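Council's free school bag scheme leaves parents asking who pays for the rest

August 13, 2018

Renport families will be offered a free backpack for every child starting secondary school this term, under a scheme the town council calls a "fresh start for every pupil". Whether the bags will last until half term is another matter.

The council has ordered 481 backpacks through Jasturer, a supplier based in Ankrah, and says they will be handed out at the library in Prirnwood Road before the start of term. Parents need to bring a letter confirming their child's school place. There is no means test and no limit on household income.

Councillor Efua Darko, who put the plan forward, said the bags were "built for five years of hard use". Asked what testing that claim was based on, she said the supplier had given assurances. The council has not published them. A request from this newspaper to see the order was answered with a one-page summary that gives the capacity of the bag, 26 litres, and the length of the guarantee, which is 2 years.

That leaves three years of the promised five uncovered, as several parents have already pointed out.

Naa Gyamfi has two children at Renport High and a third starting in the autumn. "My eldest has gone through a bag every year, and they weren't cheap ones," she said. "It's always the straps. They carry PE kit, lunch, a folder for each subject and whatever else. I'll take a free bag, of course I will, but I'm not throwing the old one out."

She would also like to know why the money was not put towards blazers, which cost far more and can only be bought from one shop.

Shahab Mousavi, who repairs bags and shoes at his stall in the covered market, was cautious too. He has not handled one of the council's bags but said that most of the school bags he sees have failed where the strap meets the body. "A guarantee is fine if you've kept the paperwork," he said. "Most people haven't."

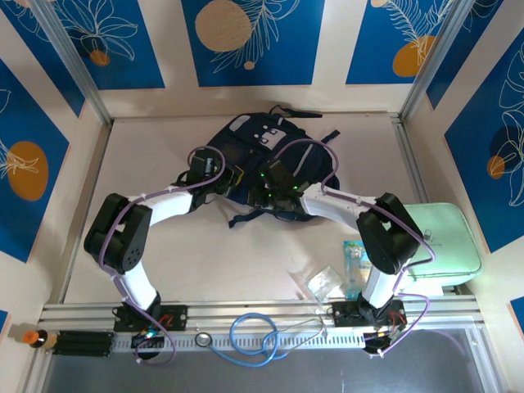
A navy backpack with a whitish printed design and black straps.

The council says damaged bags can be exchanged at the library, but only 100 spares have been set aside and it could not say what would happen when those are gone. Nor has it said if next year's starters will be offered the same thing.

Councillor Darko said the scheme would be reviewed in October, by which time the first bags will have had several weeks of use. She did not say if parents would be asked for their views.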